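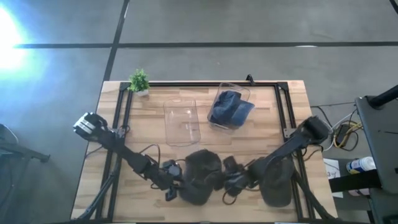 Bench, two arms on the rail frame, clear bins, denim-like fabric in the right-hand one.

4 Aug 2019

Equipment list for next quarter. Jaxon wants it before he talks to Brenell so writing down what I have, gaps and all.

Rails – keep. Frame is fine, corner plates fine. More of the silver brackets, the ones with the holes. Brenell wants 20 minimum per order, silly but they're cheap and we'll use them on bench two.

Bins – clear ones are OK to keep using. Price up a low wide version too, fabric work needs a bigger opening. Would like bins that can be fixed down, a tilted one throws off the pick height. Ask Drivdale if they do a base plate.

Cables. Floor between the bench and the cart is a mess, yellow + white + black all in there, power adapter on the floor as well. Need cable chain for both arms and a proper trunk run to the cart. Drivdale quote from March was $159 per side, so double that, plus fittings. Laurier thinks we can do it with sleeving and zip ties. Maybe for the arms, not for the floor.

Grippers: spare finger sets, 2 per arm. Lead time at Vumum is some 5 weeks so this goes in FIRST whatever else gets cut. Jaxon please sign this one off seperately if the rest is going to sit.

Second bench – do we build or buy? Butcher block top again if we build, takes screws well and I don't mind how it looks. Nguyen has an aluminum one, no price yet, called and left a message. If we buy, the rails have to fit the slots and I don't have their drawing.

Not asking for: third arm, new cart, anything to do with the floor paint.

Order of pain if the budget gets cut:
fingers
cable chain + trunk
brackets
bins
bench two

Still to do – measure rail to rail for the chain length, get Laurier's number for sleeving, chase Nguyen again Teusday.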